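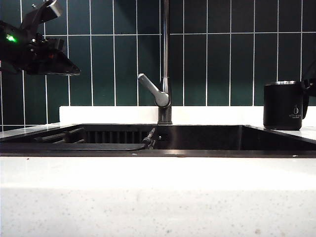
Kitchens and Baths - Surfaces and Tile
Topic: Hard water and dark finishes, what do you use?

jusik_home
Hello all. English is my second language, so please excuse mistakes. We moved to a town with very hard water. The water report gives 304 for hardness in our old place and 804 in the new one, and I do not even know if they use the same unit. After 3 weeks the dark surfaces in the kitchen have a white film. I wipe it in the evening and in the morning it is back.

My mother-in-law, Fengying Jin, says to use plain white vinegar for everything. The man who sold us the sink says never vinegar. Both of them are very sure. Who should I believe?

Gillent
The man in the shop, mostly. Vinegar is fine on glazed tile and on glass, if you rinse. Do not leave it on grout and keep it away from colored faucet finishes. I damaged a nice bathroom faucet that way, it went cloudy at the base and never came back.

For daily care I use only a soft cloth and one drop of dish soap. Then a second cloth, dry. The second cloth is the important one, and most people skip it.

Jelinek_P
I have to disagree a little. Soap leaves its own film, and with hard water it is worse. I use only water and microfiber on the tile. For the old deposits I use citric acid, one small spoon in a spray bottle of warm water, wait one minute, then rinse very well.
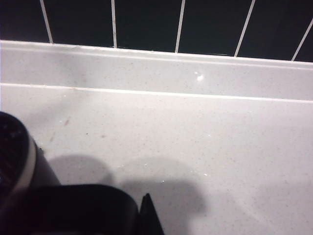

For the grout I go over it with an old toothbrush, from the top down, so the dirty water does not run over the part that is already clean. If your grout was sealed, it will take five minutes. If it was never sealed, I am sorry, you will be there all afternoon.

Gillent
Citric acid is still acid, Petr. On cement grout it does the same damage as vinegar, only it smells better.

Jelinek_P
One minute will not hurt it. I have done this since we tiled the wall and the joints are the same as the first day. But I agree that a person should not spray and then go to answer the phone.

unum90
Why does everyone clean after the problem and not before it? We put in a water softener in July. I did not want to pay for it, my husband insisted, and now I say thank you to him every time I open the dishwasher. The salt bag is 10 kilos and I cannot lift it to the top of the tank, so that is his job.

jusik_home
We rent, so no softener for us. But I did ask the owner about the grout and he says it was sealed "some time ago." That can mean anything.

Gillent
Put a few drops of water on a grout line. If they sit there like beads, the seal is good. If the line goes dark, it needs a new coat - not expensive, and the owner should pay.

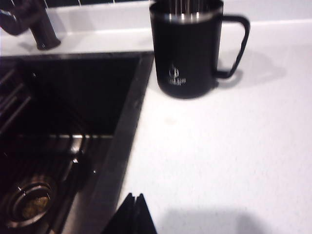

jusik_home
Can I use the same citric acid spray on a stone counter?

Gillent
Only if you know which stone it is. Marble and limestone will get dull spots from any acid. For quartz, a short contact is usually all right, but read the care sheet first. When in doubt, use mild soap and water.

unum90
And wipe near the faucet base after you do dishes. Water stays there the longest. At my house the crust in that corner was so hard that I had to use a wooden chopstick to get it off.

jusik_home
Thank you to everybody. I tried the drops this morning. Two lines went dark, the others are good, so I wrote to the owner. For the film I will try first the dry cloth, then the citric acid in one small corner. I will not tell my mother-in-law about the vinegar yet.

Jelinek_P
Start with the corner behind the toaster. And label the bottle, please. My son watered a plant with mine.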